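Ostier Center for Applied Robotics
Thread

1/ The Center held its spring open day on Monday. This thread summarizes the demonstrations for those who registered and were unable to attend, and gives details of the next visit.

2/ Attendance at the main building was 203. A further 1,183 people followed the video stream from the lobby station. We thank the staff of the Doltico workshop, who managed the doors, the coat check and the parking area.

3/ Visitors entered in groups and were given a short safety talk before going onto the demonstration floor. Bags were left in the lobby. Children under 12 were asked to stay with an adult at all times, and families cooperated fully.

4/ The first station, prepared by Valderrama, dealt with sorting small parts into trays. Visitors were invited to mix the parts by hand between runs. Several school groups asked how the system handles a part it has not met before. The presenters answered that it sets the part aside for a person to check.

5/ The second station covered folding. Towels and shirts were used. The presenters explained that cloth remains a hard subject for our teams, as it seldom lies the same way twice. A written summary of this work will be posted on the Center's page in February.

6/ The third station was the breakfast table, and it drew the longest line of the day. The task is to assemble fried egg on toast using two arms. Food was chosen for the open day so that visitors of any age could judge the result for themselves.

7/ A common question concerned the grippers. Both arms at this station use grippers in place of a spatula or other kitchen tool. An egg bends and slides, toast is stiff, and the same pair of fingers must deal with each. The team regards this as the main difficulty of the task.

8/ A second question was whether the food would be served. It was not. Coffee and rolls were available in the Hesier Room throughout the afternoon.

9/ The breakfast table during the demonstration, with one slice already topped, one slice still plain under the left gripper, and two eggs on the plate at right:

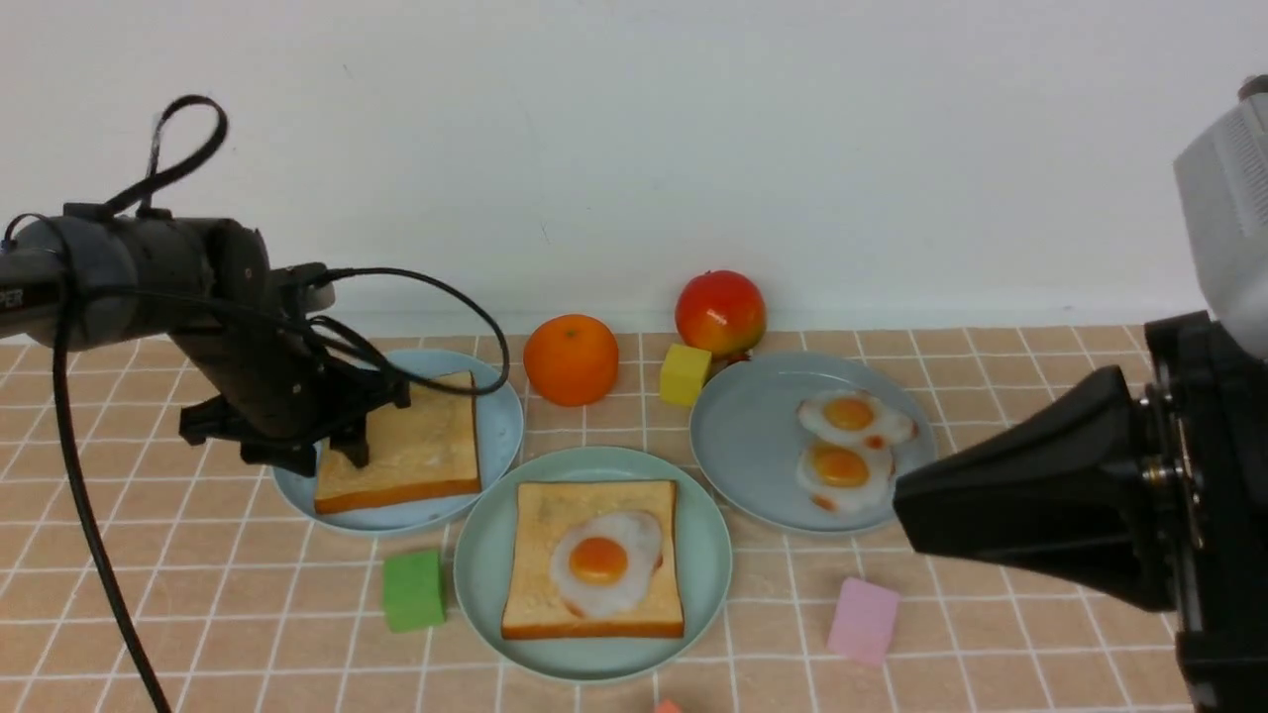
NEXT VISIT: WHAT TO KNOW

10/ The next open visit will have 3 sessions, with the first starting at 10 a.m. Registration is required and is free of charge. Schools may reserve places for a full class by writing to the visits office.

11/ Groups on the demonstration floor will be limited to 6 people per station. This change follows comments from visitors who could not see the tabletop clearly from the back of the line.

12/ The building entrance on the parking side has a ramp and an elevator. Visitors who need a seat during the demonstrations should mention this when they register, and one will be set out at each station.

13/ Comments on Monday's program may be left as replies to this thread. The visits office will read them through the end of the month.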